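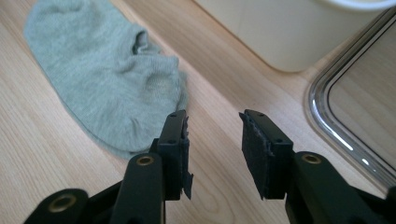 An ankle sock in fine knit, the kind that loses its partner first.

Household > Laundry > Washing and drying

Keeping socks in pairs and making them last

Reading time: 4 minutes

Most lost socks are still in the house. They are inside a duvet cover, behind the machine, in the wrong person's drawer or folded into the rubber seal of the washer door. The tips on this page cover where to look, how to wash socks so they keep their shape, and what to do with the ones that stay single.

Before the wash

Turn socks the right way out before they go in the basket. The exception is sports socks and anything worn inside boots, which come cleaner inside out, as most of the sweat and skin is on the inner side. Whichever way you wash them, unroll them fully. A sock that goes in as a ball comes out as a ball, with the middle still dirty and damp.

Check for grit and grass seeds. Seeds work their way into the knit and will scratch for weeks. Pull them out with tweezers from the inside.

Use a mesh bag. One medium bag with a zip takes a household's socks for a few days. Fill it no more than two thirds full so the water can get through. If the zip has a small elastic loop at the end, tuck the puller under it, otherwise the bag will open in the spin.

Some people prefer to pin pairs together with a safety pin through the cuff. It works, but use a rustproof pin and put it through the ribbing, never through the foot. Plastic sock rings do the same job without making a hole. They are too tight for thick wool socks, which don't rinse properly where they are held.

Washing

Cotton and cotton-mix socks can go in at 40 degrees with the rest of the coloured wash. Anyone with athlete's foot in the house should wash cotton socks at 60, after checking the label. Wool goes in at 30 on the wool programme with a wool detergent.

Go easy on fabric softener. It coats the fibres, so the sock takes up less sweat, and it is hard on the elastane in the cuff. If your socks have gone stiff, the usual cause is too much detergent or hard water. Cut the dose first. If that makes no difference, put half a cup of white vinegar in the softener drawer for one wash. Don't combine it with bleach of any sort.

For white soles that have gone grey, soak in a bowl of warm water with a tablespoon of washing soda for two hours, rub the soles against each other, then wash as normal. Washing soda is not for wool or silk. Wear gloves.

Pale greys and greens should be kept out of a dark wash. They take up loose dye from jeans and you end up with two socks from the same packet in different shades. If one has already changed colour, wash both together from then on and the difference will be less noticeable after a while.

Drying

Hang socks by the toe. The peg leaves a mark wherever it goes, and a mark at the toe is inside the shoe. Hanging by the cuff stretches the elastic, particularly if the sock is heavy with water.

Pair them on the line or the airer as you hang. This is the one habit that saves the most time, and you find out there and then which one is missing, while the machine is still open and you can look in the drum.

Low-cut socks with a silicone strip at the heel should be kept off radiators and out of the tumble dryer. The strip goes hard and comes away from the fabric. Wool socks dry flat on a towel.

Where to look for a missing one

- The door seal. Pull back the grey rubber fold and run a finger all the way round.
- The top of the drum, where things stick after a fast spin.
- Corners of fitted sheets and duvet covers.
- Sleeves and trouser legs from the same load.
- Down the back and sides of the machine.
- The bottom of the bed.
- Sports bags and the insides of wellingtons.

If the washer has started to drain slowly or make a fluttering noise, clean out the filter. Small baby socks can get past the drum. Switch off at the wall, put a tray and an old towel down, and open the cap slowly.

Storing

Don't turn one cuff over the other to make a ball. It is quick, but the outer cuff is left stretched until you next wear it. Lay the two socks flat on top of each other, fold in thirds, and stand them on edge in the drawer. Ankle socks only need folding in half. A shoebox cut down to the height of the drawer stops them falling over.

Keep one small container near where you fold the washing and put all the single socks in it. Go through it once a month. Anything that has been in there since the last two sort-outs can go.

It also helps to buy several pairs of the same sock in the same colour. When one wears out, the other goes back in with the rest.

Uses for odd socks

- Worn over the hand for dusting blinds, skirting boards and chair legs.
- Pulled over the feet of a heavy chair before you move it across a wooden floor. Check there is no grit underneath first.
- As a cover for a glass bottle in a suitcase.
- Cut into rings for tying up tomato plants. The stretch is kinder to the stems than string.
- Filled with dry rice and sewn shut, as a weight for holding down paper patterns.

Socks with holes in the heel are worth darning if they are wool. Thin cotton ones usually give way again right beside the mend.

Updated Tuesday, January 19, 2021

Comments

Annelies Timmermans
I tried the pins for years and gave up after one rusted through a good pair. The mesh bag is better. Mine only holds the children's socks, so I run two.

Ildikó Mészáros
Do you have any advice for getting the bobbles off? Mine are a fine knit and they have gone rough under the heel after one winter. I have a fabric shaver but I am worried about going through.

Annelies Timmermans
Put the sock over a drinking glass so it is stretched smooth and use the shaver very lightly. Don't do it on your hand. Wash them inside out afterwards.

Ildikó Mészáros
Thank you, that worked on the first pair. I will do the rest at the weekend.

gardenshed103
Tomato ties from old socks are good but take them off at the end of the season. I left some on the canes until May and they had gone green.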